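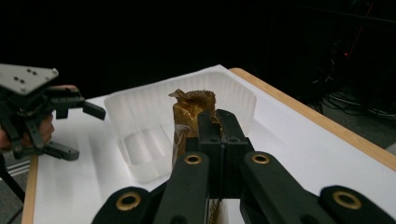
Figure 1. One wrapped piece standing in the plastic tray, white table.

Unwrapping the Tray: How Much of a Box of Sweets Is Box?
Student project report, Packaging and Everyday Materials
Rachid Bensaid
27 Feb 2020

1. Where the question came from

In November my aunt gave me a box of sweets from Barna, a shop near her apartment. It was a large box. It had a lid, a sleeve over the lid, a sheet of padded paper, a tray, and then, eventually, sweets. My cousin ate four of them and asked if there was a second layer. There was not a second layer. There was a cardboard riser with a great deal of air under it.

I had been planning to write my project on cereal bags. I changed the topic the same evening, with the approval of my instructor, who has also received boxes of sweets.

2. What I wanted to find out

The main question was how much of the weight of a gift box is packaging. The second was whether the tray and the wrapper are doing the same job twice. If a sweet is already wrapped and twisted shut, it is fair to ask what the tray adds.

3. Materials

I bought two boxes for the project and used no part of the Barna box, which did not survive the holidays. The first was Clovness, sold as an assortment. The second was Dadance, sold as a "collection," a word that adds to the price. Both came from the grocery store on my street. I also used a kitchen scale, a ruler, a pair of scissors, and a white table with a light wooden edge. The scissors were for the sleeve on the Dadance box, which had been glued by someone with strong feelings.

4. Method

I emptied each box and weighed the parts in groups: outer cardboard, tray, wrappers, sweets. To weigh the wrappers I had to unwrap everything, and to avoid waste the sweets were then eaten by the class. This part of the method was repeated by several people without being asked.

After that I did a small test of the tray. I put wrapped pieces back in one at a time, upright and then lying down, slid the tray across the table by hand, and wrote down which ones moved. Figure 1 shows a single piece in the upright position, with the twisted end of the wrapping at the top.

5. Results

5.1 Weight. The Clovness box had 26 pieces in it. Of the total weight, 40 percent was packaging, and most of that was outer cardboard. The tray was lighter than I expected. The wrappers together weighed 6 grams, so for all the noise they make they are hardly there.

The Dadance box was worse. I had written down a packaging share for it, but I weighed the tray with one sweet still stuck in a corner and found this out only when I ate it. I have left the figure out of the report. The riser alone was 88 grams, and that number I trust, having weighed it three times in disbelief.

5.2 The tray. Upright pieces leaned or fell when the tray was pushed quickly. Pieces lying down mostly stayed put. Standing up, a piece comes slightly higher than the rim, so it looks generous when the lid comes off. My guess is that this matters more to the seller than the sliding does.

The tray material is frosted and translucent, with ribbed walls. I tried bending the long side with my thumbs and the ribs made it stiffer than a flat strip of plastic cut from a different package. I don't have a proper way to measure this, so it stays as "stiffer."

5.3 The wrapper. The wrapping in Figure 1 is a golden brown film or foil. I did not manage to settle which. The usual home test is to crumple it and see whether it springs back, but it was wrinkled to begin with and I could not tell a new wrinkle from an old one. It has a slight shine, and the top is twisted into a frayed tuft. Once undone, I could not get the twist back the way it was. My retwisted pieces looked as if they had been in a coat pocket since the previous winter.

6. Discussion

I expected to find that the tray was pointless. It does hold the pieces apart when they are laid flat, and without it the sweets in the Clovness box all ended up at one end after a single trip down the stairs. The riser is harder to defend. I took it out, put the tray on the bottom of the box, and the only change was that the box looked as full as it was.

My classmate Abdel Hamid read a draft and pointed out that people buy these boxes to give away, and that a small, honest box might look cheap on the table. I think he is right, and I would add that my aunt would never have bought it.

7. Problems and what I would change

Two boxes is a small sample. I should have weighed every part twice from the start. The sliding test depended on my arm, which got bored. Next time I would use a ramp, and I would buy a spare box, keep it closed, and store it somewhere my cousin does not go.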